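3 min read

So we finally got the fault report back from Prollik on the block-sorting arm. Short version: they say it behaved "within expected limits". I was standing next to it when it kept pushing down after it should have stopped. I don't think much of their limits.

For anyone who missed it in February: the job is sorting small coloured blocks on a wooden board. Reds with reds, blues with blues. The arm is fitted with a thin rod and shoves them about. Falitz sold it to us as the easy demo, the one you leave running while visitors have a coffee.

It ran 900 moves over the trial. On 6 of them the rod came down too low and carried on pressing. The soft stop is meant to catch that. It caught it 2 times. The rest, somebody hit the red button.
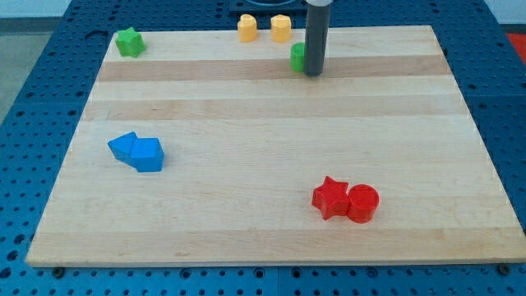
The report blames "surface variation". It's a board. It was bolted-down table, board on top, same every morning. If a flat bit of wood counts as variation I'd like to know what they tested on.

My own guess is the height reading drifts as the thing warms up. All the bad ones came late in the afternoon. I sent them the log with the times in it and the report doesn't mention the times once.

Someone at Goel told me theirs did the same and the fix was a restart at lunch. A restart at lunch! For a machine whose whole selling point is that you don't have to stand over it.

And yes, it's only toy blocks. Light rod, slow speed, no harm done. But Viltisetti want the same controller on their packing line, with people reaching in from the side. Same soft stop. I've asked twice whether that part has been changed and had two very friendly emails that don't say.

Prollik are offering new software in 3 weeks. Nearly everything is fixed in it, apparently. I've asked for a list of what isn't.

Until then ours runs with a hand on the button or it doesn't run. Will post the list if it turns up.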